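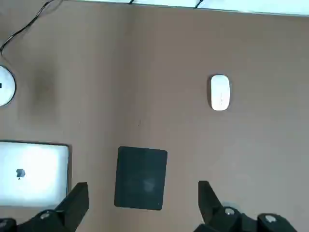 Brown desktop, white mouse, laptop and the dark square

Desk surfaces and cable holes: what do you use?
Started by bartadesk, 29 October 2021

I've been on a plain brown top since September and I'm mostly happy. Marks wipe off with a damp cloth, though the specks come back by the next morning. Before I order a second one from Jevent I'd like to know whether people bother with a grommet, or just run everything off the back.

nasow_k wrote:
Get the grommet. Mine cost 4 pounds and took ten minutes to fit. Off the back is fine until you need to move the desk.

V. Magyar wrote:
Disagree. A hole in the middle of a good top is a hole for ever. I clip the cables along the rear edge.

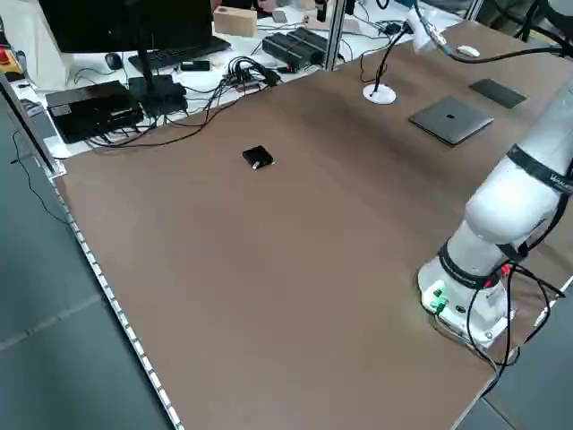 1 min read

bartadesk wrote:
The one I have is the round white sort, left of the laptop, with a black cable coming up through it. It does the job for one lead. The long cable across the back is what annoys me.

nasow_k wrote:
Then put a tray under it. The Favon one is 90 cm long and takes a power strip as well.

V. Magyar wrote:
Trays fill up with dust. Shorter leads would sort most of it.
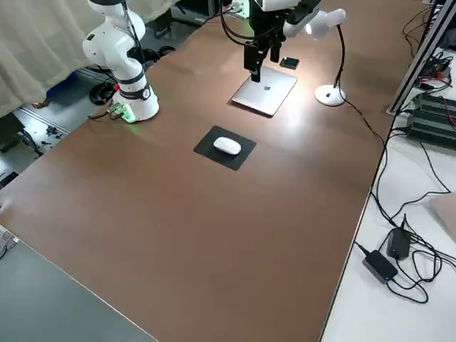
bartadesk wrote:
Shorter leads won't help with the lamp, as the socket is on the far side. I might try clips for that one and leave the rest alone. Does the sticky kind hold on a matte top?

V. Magyar wrote:
Mine have. Wipe the surface first and leave them overnight before you put a cable in.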